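Conditional field keeps its old value after being hidden (Plinthorpe form builder)
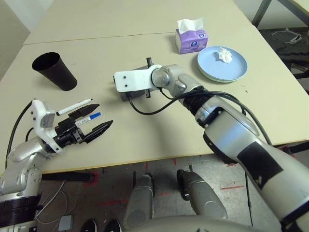 kaewkla_ops: Same behavior in our account. The hidden field still posts whatever was typed into it before the condition flipped, and the export shows it as a normal answer.

plover_mat: Original poster. Full setup, as requested in my other topic. I have a dropdown called Delivery method with two options, Ship and Pickup. If Ship is selected, a text field called Unit number appears. If the visitor picks Ship, types a unit number, then changes to Pickup, the field disappears but the submission still contains the unit number. I expected it to arrive blank. Out of 433 submissions last month, 21 Pickup rows have a unit number in them.

gridline7: Expected behavior. Hiding is a display rule. The field is still in the form and its value is sent with everything else. Open the form settings, go to Conditions, and look for "Clear value when hidden". It is off by default on older forms.

plover_mat: I don't have that option. Under Conditions I only see "Show", "Hide" and "Require".

gridline7: Then the form is on the old condition engine. Clone it. The clone is created on the new engine and the option shows up there. Check your notification emails afterward, they don't always carry over.

kaewkla_ops: I would not clone a live form. The clone gets a new form ID, so every embed has to be replaced, and any connected sheet keeps pointing to the old one. We have the same form embedded on 373 product pages. A calculation field is less work:

if({delivery} = "Ship", {unit}, "")

Put it in a hidden field named unit_final and map that one to the sheet. Ignore the original.

gridline7: That leaves two columns with nearly the same name in the export. Somebody will use the wrong one. If you have a single embed, replacing it takes a minute.

kaewkla_ops: You can exclude the first column in the export template. Also, the poster hasn't said how many embeds there are.

plover_mat: Two embeds. One on the Flerness site and one on the order page.

tt_dunmore: Before you do either, does your field have a default value? We tested on a clone with "Clear value when hidden" on. The field goes back to its default, it does not go to empty. If the default is "N/A" you will get N/A in the Pickup rows.

gridline7: Correct, I forgot that. Clear means reset to default. Remove the default or use placeholder text, which is never submitted.

plover_mat: No default set. I cloned it and turned the option on. Tested Ship, typed 421, switched to Pickup, submitted. Unit number is blank in the submission. Switching back to Ship also shows it blank, so the visitor has to type it again.

kaewkla_ops: That last part is my other objection. With the calculation the visitor keeps what they typed if they change their mind.

gridline7: For a unit number that is a few keystrokes. For a long text field I would agree with you.

tt_dunmore: Does the calculation field still cut off at 1000 characters? It did when we used it for comments.

kaewkla_ops: Yes, as far as I know. Not a problem for unit numbers.

plover_mat: Staying with the clone. Embeds are replaced and the sheet is reconnected. The notification email was missing, as gridline7 said, so I added it again by hand. Is there a way to blank the value in the old submissions without opening each one?

gridline7: Filter the table by Delivery method = Pickup, select all, Edit column, leave the box empty, save. Export a copy first, there is no undo on bulk edits.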